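About Us | Pondness – Clothing Repair and Alterations

Pondness is a repair and alterations workshop. We mend everyday clothes: coats, jeans, jackets, school uniforms, work pants, and the odd wedding dress when the bride isn't in too much of a hurry. We work for people who walk in off the street and for a small number of shops that send us their customers' returns.

How we started

Josefien Vandenberghe opened the workshop after eleven years of doing alterations for a dry cleaner. Most of what came across her counter was hemming. People asked about broken zippers and torn linings too, but the dry cleaner didn't want that work, so it was turned away. She kept a notebook of the jobs that were refused, and when it reached 300 entries she rented a room on Mesano Street and bought two used machines.

The first winter was slow. The room had one radiator and the sign was hard to read from the sidewalk. By July we had enough regular customers to hire a second person, and the year after that we took over the unit next door and knocked a doorway through. The pressing station and the cutting table are on that side now.

What we do

Zippers are the largest part of the work. We replace sliders, pulls and whole zippers, and we keep most common lengths in stock. After that come linings, pockets, cuffs and elastic. We also take in and let out waistbands, shorten sleeves, and patch knees and elbows with either a matching fabric or one that is meant to be seen. Customers choose which, and we show them a scrap of each before we start.

Outerwear takes longer than people expect. A lined jacket has to be opened along a seam, repaired from the inside and closed again, and the closing is often slower than the repair. For snaps we use a hand press and test the new one on a scrap of similar weight first. 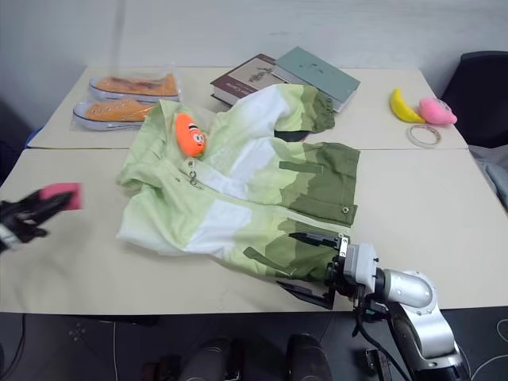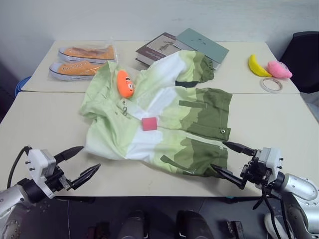
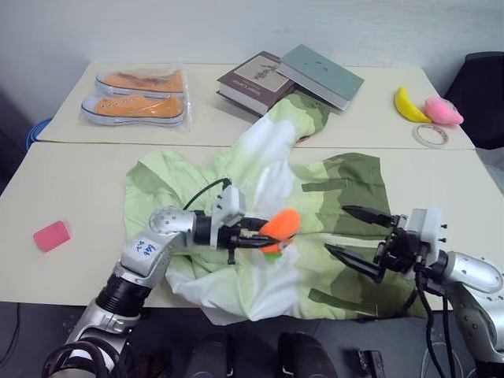
We don't dye clothes and we don't repair leather or fur. For leather we send people to Triantafyllou, two blocks north, who have been doing it far longer than we have been open. We also don't do dry cleaning. Please wash clothes before you bring them in and empty the pockets – we check them, but small things do slip through into a lining.

Prices and waiting times

Every item is looked at before we give a price. A simple hem is usually ready within the week. Zippers and linings take up to two weeks, and longer in the fall when everyone takes out last year's coat and finds the same broken zipper. If a repair will cost more than half of what it would cost to buy the item again, we say so at the counter and leave the decision to the customer. Quite a few go ahead anyway.

All repairs are covered for six months. If our seam opens in that time, bring the piece back and we will sew it again at no charge. The guarantee covers our stitching. It doesn't cover the cloth around it, which may be worn out in other places.

Work for shops

We handle repairs for Sornex, a children's and outdoor clothing store with three branches in the county. Their customers hand in a damaged item at any branch, and it comes to us in a labeled bag on the weekly van. Last year 556 pieces came in this way. Most went back to their owners, and the ones that couldn't be saved were taken apart for buttons, cords and usable fabric.

Classes

On Saturday mornings the cutting table is cleared and used for teaching. The basic class covers threading a machine, sewing on a button so that it stays, closing a split seam and shortening a pair of pants. It costs 38 dollars including thread and needles. Bring something of your own to work on. There is a second class on zippers for people who have taken the first one or already know their way around a machine.

Visiting

The counter is open Tuesday through Saturday. There is no parking in front of the building, but the lot behind the hardware store is free for the first hour. The doorway has one step and we keep a ramp inside – knock on the window and we will bring it out.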